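Plinddale table set: gripper comparison, data card

Last updated August 9, 2022
Maintained by Tae-yang Ra and Yu-na Yang

Summary

Plinddale is a small set of teleoperated recordings made to compare two finger sets, Stokano and Astberg, on the same pair of arms. All tasks use ordinary tableware on a dining-height table. The set holds 999 episodes at 30 frames per second, split over 8 tasks. Both finger sets bolt to the same wrist housing, so arm calibration files are shared between them.

Tasks and grasp types

Plate tasks are labelled by grasp: rim pinch (one gripper holds the edge) or two-handed (both grippers at the rim). Rim pinch is the harder label to get right – a plate can turn in the fingers with no change in the reported gap. In the head view the plate often ends up on edge, with one face turned to the side.

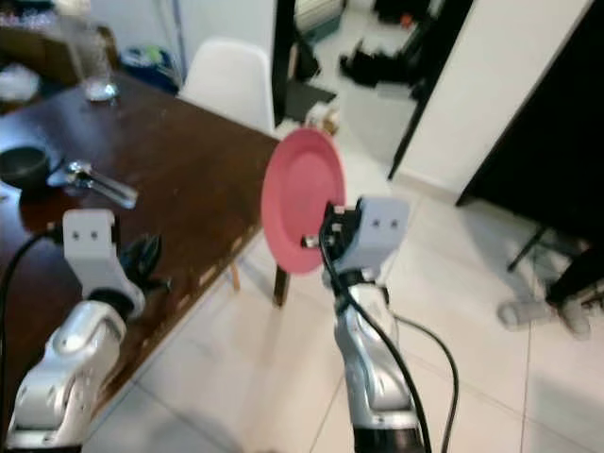 Recording setup

Three cameras are used, one at the head and one on each wrist. The head camera has fixed exposure and fixed white balance. Overhead lights stay on for every episode, so expect glare on the polished tabletop. We haven't masked it. Background furniture and boxes are left in view and their positions are not controlled between sessions.

For two-handed episodes, the first contact of each gripper is marked separately in contacts.csv. These marks were made by hand from the head view and checked against motor current.
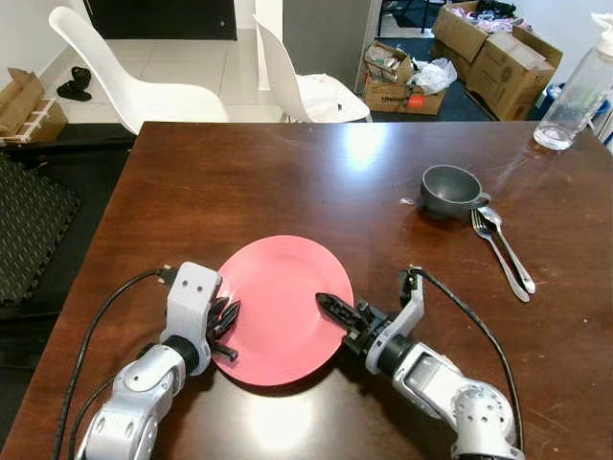 Both grippers at the plate rim, head camera.

Known problems

Gripper width is reported in motor counts in the older files and in millimetres in the newer ones. Check the units field before mixing them.

Wrist cables cross the head view in many episodes. Anyone training a segmentation model should treat them as part of the arm.

Cutlery lying flat is difficult for both finger sets. Almost 30 episodes in the fork and spoon task are marked "no grasp" and kept in the set, as failed tries are useful for comparing fingers.

The arm labels "left" and "right" are from the operator's side, matching the head camera. The Amissah controller logs use "A" and "B" – A is left.
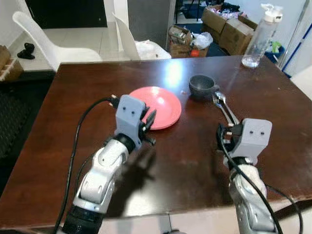
Irfan Sial wrote in to say that the contact marks are too coarse for comparing the two finger sets, and that he would sooner have the raw current traces at full rate, even if it makes the download a good deal larger. The traces will go into the November release as a separate archive.

Licence and contact

Free for research use. Send corrections to Lorcan Fitzgerald, with the episode number and the name of the file.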